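Speaker notes: Looking after plastic shuttlecocks in a small club
Talk for the Nisavska winter meeting, 25 minutes with questions

Start when the door is closed. Say good evening, say the name of the club (Dekent Badminton), say thank you for the invitation. Do not speak about the trip.

First point. Ask the room: how many of you know how many shuttlecocks your club has today? Wait for hands. In our club we did not know. We bought 208 in one season and at the end we found 60. The rest were behind the heaters, in the bags of players, or thrown away although they were still good for beginners.

Say slowly: I speak tonight only of plastic shuttlecocks with cork. Feather ones need other care, and I am not the right person for it.

Second point. How we sort. We do it after play, on any flat and clean surface. The shuttlecocks come out of the tube and lie on the counter, and then each one is taken up near the cork, looked at, and put in the bin. Taking it by the skirt is a bad habit. The skirt bends a little every time and after some weeks the flight is not straight.

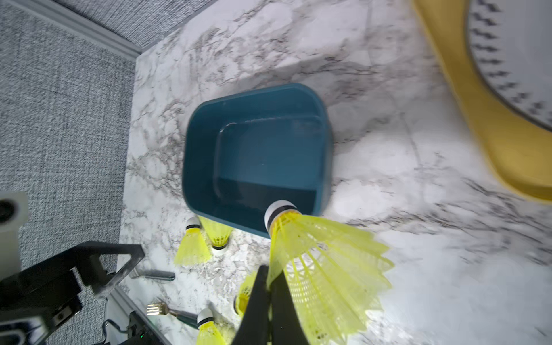

So the hand goes to the cork end, and the skirt stays free. I tell this to the juniors every week and I will tell it again next week. (Small pause, people usually smile.)

What we look for, in the order we do it. Is the cork still firm when you press with the thumb? Is the band around it tight, or does it come up at one side? Is the skirt round? Look into it from the open end, like into a cup. If one rib is broken we keep it for practice. If two or more are broken it goes out.

Do not read the whole list if the time is short. The cork is the important one.

Third point. The bin. We tried first the tubes, but a used shuttlecock does not like to go back in a tube, and people push. Then we tried a cloth bag, and this was worse, because the bag is thrown in a car with rackets on top. Now we use a plain plastic tub with an open top. The yellow color is easy to see against a dark tub, also for older members with weak eyes, me included.

Mention Dromer here, the shop where we buy the tubs. They are cheap and they stack. Do not make advertising, only one sentence.

Somebody will ask about a lid. We have no lid. Under a lid the shuttlecocks stay damp after a warm evening. Let them lie open for one night and put them in the cupboard the next day.

Fourth point. Begin always with an empty bin. Turn it over, wipe it with a dry cloth, and only then put it beside the shuttlecocks that wait to be checked. If old ones are still in it, you mix checked and not checked, and you can begin the whole work again. This happened to us in December before the Mac Suibhne tournament, and we played the first round with very bad shuttlecocks.

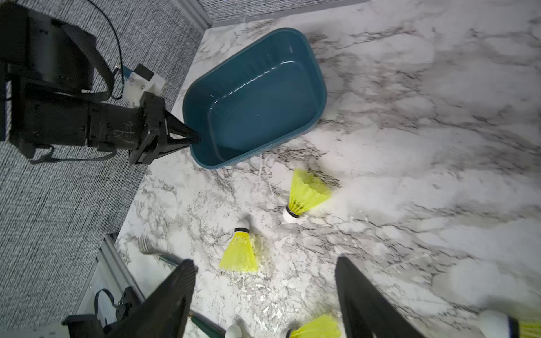
Last changed: October 25, 2024

Fifth point. Where to do it. A kitchen counter is good if it is dry. Our players like a table near the window, but the sun makes plastic hard, so we do not leave anything there during the day. A carpet is not good for sorting, small fibers stay on the cork.

A shuttlecock rolls in a circle, so it does not go far when it falls. Still, look at the floor before you switch off the light.

Sixth point, money. Keep this short. Last year we spent 1613 on shuttlecocks and court time together, and the shuttlecocks were the smaller part. I cannot promise that you will save much. We buy now two boxes less in a season, and the beginners have always enough to play with.

Questions. If there are none, ask the people from the other clubs what they do with the broken ones. We give ours to the school for the art lesson.

Take the tub and the cloth back from the table before leaving.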